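Memory and Emotion, Handout 5
Sleep and the consolidation of everyday memories
Tutor: Adjoa Wumbei
Revised 12/07/2021

Last time we finished on encoding, and several of you asked the best question of the term so far: if a memory has gone in properly, why does it still change overnight? This week is all about that, and it's my favourite topic on the whole module!

What we mean by consolidation

A new memory is fragile. For a while after learning it can be knocked about by other learning, by stress, by a bang on the head. Consolidation is the name for the slower processes that make it more stable. We split these into two kinds. Synaptic consolidation happens over hours, at the connections between single nerve cells. Systems consolidation takes far longer (weeks, months, sometimes years) and involves a gradual shift in how much a memory depends on the hippocampus.

Please keep the two apart in your essays. Every year I read lovely, lively answers that slide from one to the other halfway down the page.

Why sleep comes into it

During slow-wave sleep, patterns of firing seen in the hippocampus while an animal explores a maze turn up again, squashed into a much shorter time. We call this replay. The recordings come mostly from rodents, and the first time you hear them played through a speaker it is a real thrill -- a sort of crackle, then the same crackle again at speed.

In people we have to be more roundabout. A common design teaches word pairs in the evening to one group and in the morning to another, then tests both after the same gap. The evening group has slept and the morning group hasn't. Can you spot the trouble with this? Time of day is tangled up with sleep. Bring one way of untangling it to the seminar.

Where everyday memory fits

Word pairs are tidy, but most of what we remember is places and routines: where you left your keys, what was on the kitchen worktop, which shop you went into first. Memory for things in their places leans heavily on the hippocampus, so it is a good test of the ideas above. It's also great fun to study, as people are so sure of their own kitchens and so often wrong about them.

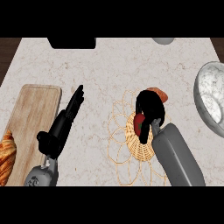
Does feeling matter?

Upsetting or exciting events are often remembered better than dull ones, and one popular idea is that sleep favours them. The findings are mixed. Some studies find a clear benefit for emotional material after sleep, others find none, and a good deal seems to depend on how memory is tested (recognition or free recall) and how long the delay is. REM sleep has been put forward as the key stage, but I'd like you to treat that claim with care. When you read a paper, look at the methods before the discussion.

Worked exercise: the Broltberg diary set

Bence Vörös has put together a practice data set for us. It has 2,000 diary entries from 85 adults, each scored for vividness at first writing and again 8 days later, with sleep ratings for every night between. Have a go at these before we meet:

Plot vividness at the second rating against average sleep rating.
Say what a correlation here could and could not tell us.
Suggest one thing you would have measured that Bence didn't. (He is keen to hear!)

For the seminar

Read chapter 5 of the course reader, and skip the section on drug studies for now -- we come back to it in March. If the replay material grabs you, come and find me afterwards, as I have a folder of recordings and I love an excuse to play them.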